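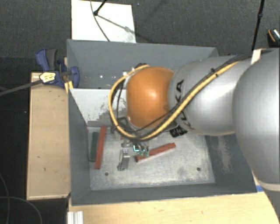
# Akora Pick – bin picking software for the arm you already own

If you have ever stood next to a robot cell and watched a perfectly good arm wait for somebody to straighten out the parts, you already know why we wrote Akora. It's a software package for picking loose parts out of bins, and it covers the whole job: finding the parts, choosing one, planning a way in and a way back out, and telling you in plain words when it can't.

We're a small shop in Zimcombe, and we started out writing one-off picking programs for local customers. After the sixth or seventh time we had written very nearly the same program (with very nearly the same mistakes, I'm sorry to say) we sat down and did it properly. Akora is what came of that.

## What's in the box

There's no actual box, of course – you get a download, a license key and a phone number that rings on a real desk. The package has four parts, and you can buy them together or add them as you go.

**Akora See** takes the picture and depth data from your camera and works out where each part is and which way it's lying. It likes long, plain shapes such as bars, rods, tubes and profiles, which give many vision packages a hard time because one end looks so much like the other. You can teach it a new part from a CAD file, or if you don't have one, by laying the part out by itself and letting the teaching screen walk you through it. Scratched and stained bin floors are fine. So are painted walls, as long as you tell it where they are.

**Akora Choose** ranks the parts it has found. Parts out in the open usually go first, and parts lying up against a wall or against a neighbor get a lower score until there's more room around them. You can change all of this! Some of our customers want one color cleared before another, and some want the bin worked from left to right because of what happens farther down the line. The rules are written as ordinary sentences with drop-down menus, so you don't need to be a programmer to read them or fix them.

**Akora Reach** is the planner, and it's the part we're proudest of. It checks the arm, the wrist, the gripper and the bin walls against each other for every move. It also lets you draw a soft envelope around your cables and hoses, so a loop of cable hanging by the wrist is treated as something with a size, and the planner will turn the wrist the other way if that keeps the loop out of trouble. Clamps on the rim, camera poles and other odds and ends that live near a bin can be added as simple blocks in a minute or two.

**Akora Watch** keeps a record of every pick: what was seen, what was chosen, what path was planned and how the gripper reported back. When something goes wrong at 4:30 in the morning, you can step through it after breakfast and see what the software thought was going on.

## What it works with

Akora talks to the common industrial arms through their own controllers, and we'll send you the current list along with the controller versions we've tested. Your robot's safety settings stay where they are, in the robot's own controller, and Akora never touches them. Please don't treat our collision checking as a safety feature. It keeps paths tidy and saves wear on your gripper, but it doesn't replace your risk assessment.

Two-finger grippers are supported from the start. Vacuum and magnetic grippers work too, though magnets need a bit more setup when parts lie side by side, and we'd rather talk that through with you first.

| Item | Details |
|---|---|
| Part models included | 48 |
| Bins per license | 6 |
| Picks kept in the local log | 300 |
| Computer | Linux industrial PC with a supported graphics card |
| Camera | Fixed overhead or mounted on the arm |
| Screen | Any modern browser on the same network |
| Current build | 628 |

The log limit is for the computer in the cell. If you point Akora Watch at a network drive it will keep as many picks as the drive has room for.

## Getting started

Most people begin with the trial, and we think you should too. Put a bin on a table, clamp it down well, drop in a few parts and let the software have a go at them. A small test like that will tell you more than any brochure we could write. Start with the parts well apart, then push a couple together, then lean one on the wall, and keep an eye on the scores as you go.

The setup guide was written by Maya Khoury, who also answers most of the trial questions, so if a step isn't clear please write and tell her. The section on hand-eye calibration was redone in October after several customers got stuck at the same spot (the old screen asked for the tool offset before explaining where to find it). Anyone on an older build can update from the settings page, and saved part models carry over.

## Add-ons

- **Moldovan** – an offline simulator. Load your bin and gripper, scatter parts at random and run the planner overnight without tying up the cell.
- **Drisow** – a link to your line controller, with ready-made signals for bin empty, bin changed, part placed and help needed.

## Pricing and trial

Akora Pick is licensed per arm, with updates and phone support included for the first year. Schools and training centers get a reduced rate. For a quote, send Ziad Zein a short note with your arm model, your camera if you have one, and a photo or two of the parts. A drawing of the bin helps as well, and inside dimensions are the ones he needs.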